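Secondhand Toys: Questions We Get

Do "sanitizing" sprays do anything soap doesn't?
Not much that I can find. Ludedus sells a 300 ml bottle and the label talks mostly about scent. Dish soap and warm water have handled every hard plastic toy I've bought.

Is a "collector grade" listing worth the extra money?
I doubt it. Anyone can type those words. Ask for a picture of the underside and the battery door, and walk away if the seller gets vague.

What does the Skemora safety badge mean?
It means the seller paid for a badge. I wrote to them in May asking what gets tested and got a brochure back. Lempi Nieminen, who ran a resale stall for 4 years, never saw an inspector either.

Can I put plastic toys in the dishwasher?
Sellers say yes. Sellers aren't the ones scraping a melted wheel off the rack — wash by hand, and keep anything with batteries out of the water.

Are old recalls still worth checking?
Yes. A toy doesn't get safer in an attic. Look up the model number yourself and don't take "never recalled" on trust.

How should I sort a mixed lot?
One toy at a time, on a tray, so small parts stay put. Check seams, eyes and anything glued on.
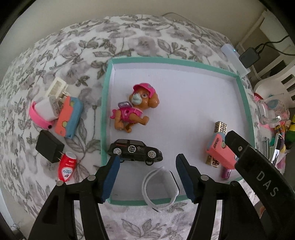

Will you appraise my toys?
No. Prices online are mostly wishes. Look at what sold, and ignore what's listed.

Last updated July 24, 2026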